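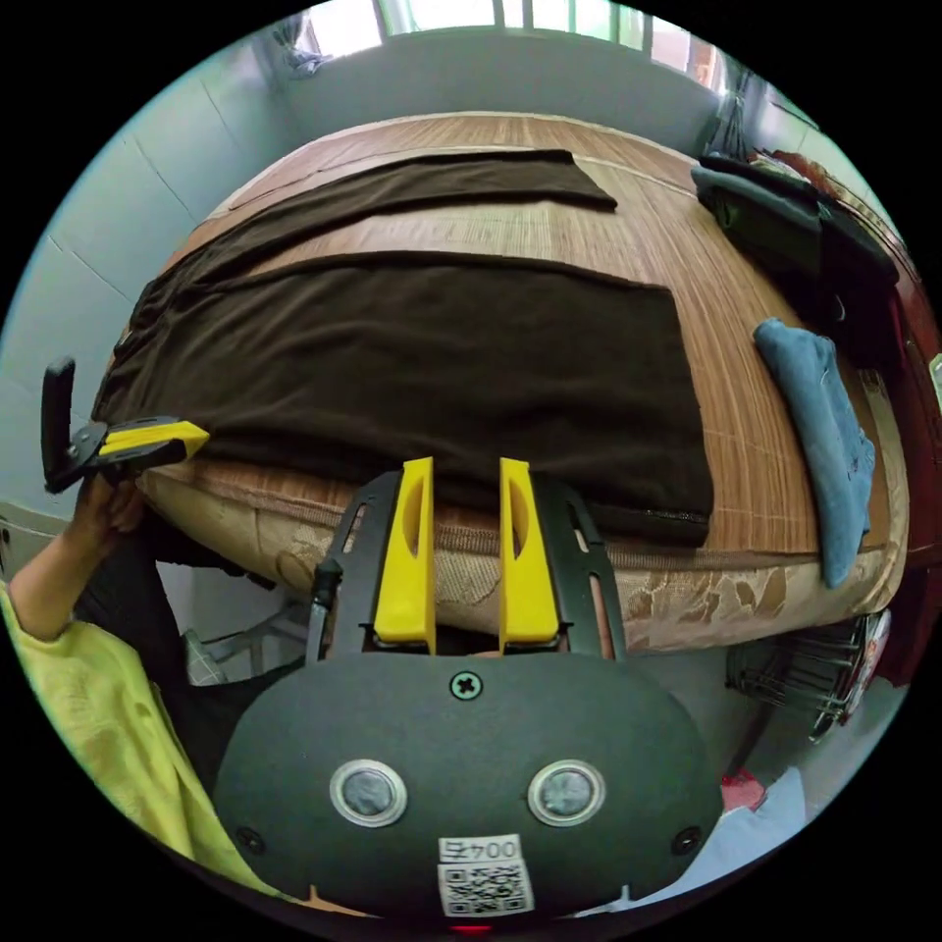
Brown garment on a bamboo mat, bedroom

How to read your county's Covid numbers without losing a whole evening

Updated 20 February 2022

Quick one. People keep emailing me screenshots of the Grarnen County page asking is it up or is it down. You can work it out yourself in ten minutes. Steps use Grarnen as the example but most county pages are built about the same.

What you need
The county page. A spreadsheet, or paper. Last week's numbers if you saved them (start saving them).

Step 1. Find the date that matters
Two dates on most pages. "Reported" is the day the county got the result. "Specimen" is the day somebody got swabbed. You want specimen. On the Grarnen page it's a little dropdown over the chart, defaults to reported, easy to miss. Switch it.

Step 2. Chop off the last few days
The newest days always look great. They aren't finished, results are still coming in. I drop the last four. If your county is slow drop a week.

Step 3. Look for dumps
In January the page showed 2,000 cases on one Tuesday. Panic all over the Fekbridge message board. Read the footnote: backlog from one lab, some of it weeks old. On the specimen chart the spike dissapears and gets spread over the days it belongs to. If you see a wall sticking up out of nowhere, go to the footnotes first, then post.

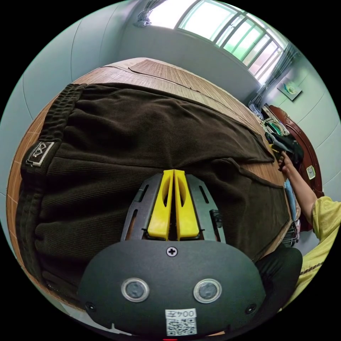
Ribbed trousers, dark brown with a black waistband

Step 4. Get the positive rate
Case counts drop when testing drops. So divide.

Positives / total tests x 100

Last full week for Fekbridge: 96 positives out of 3,714 tests. Comes to 2.6 percent. Write it down with the week next to it.

Watch out, some counties count people tested and some count tests. Nurse who gets swabbed three times a week is one or three depending. Either is ok, just don't compare one county's people with another county's tests. Look under "Definitions" or "About this data".

Home kits aren't in there at all unless somebody phones it in. So the real count is higher. How much higher, no idea, and be wary of anyone with a precise answer.

Step 5. Compare to two weeks back
One week to the next is noise, specially with a holiday in it. Monday the 17th of January was a holiday, testing sites closed, that week looks low and the one after looks high. Two weeks back is better. Three data points before you call it a trend.

Step 6. Check hospital beds
Seperate tab. Lags cases by a couple of weeks so don't expect them to match. Grarnen lists "with Covid" and "for Covid" in two columns now, before New Year it was one. Don't run a line across the change.

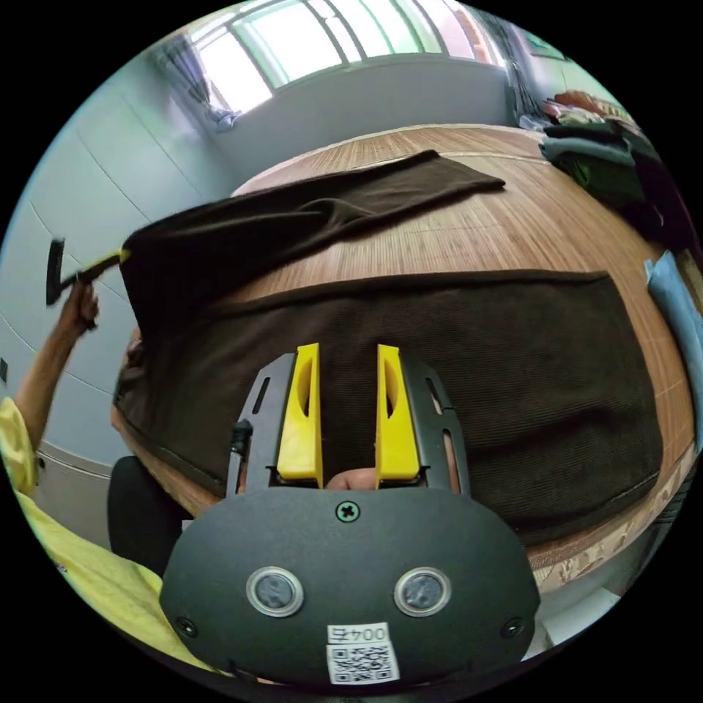 Ribbed fabric spread flat, straight edge at the top

Step 7. Look at the axis before you share a chart
The Bennani chart going around has the left side topping out at 2,000, so everything this month looks like a flat line. The Pova one starts well above zero and the same month looks like a cliff. Same numbers. If you have to share one, redraw it from zero and put the source link on it.

Common problems

Page won't load the download: try the "table" view and copy paste.
Numbers changed since yesterday: normal, they revise. Note the day you pulled it.
Your zip shows a dash: count too small, they hide it. A dash is not a zero.
Town and county totals don't add up: addresses out of county, usually sorted out later.

Spreadsheet template is on the downloads page. Column D had a bad formula until this morning, grab it again if you have the old one.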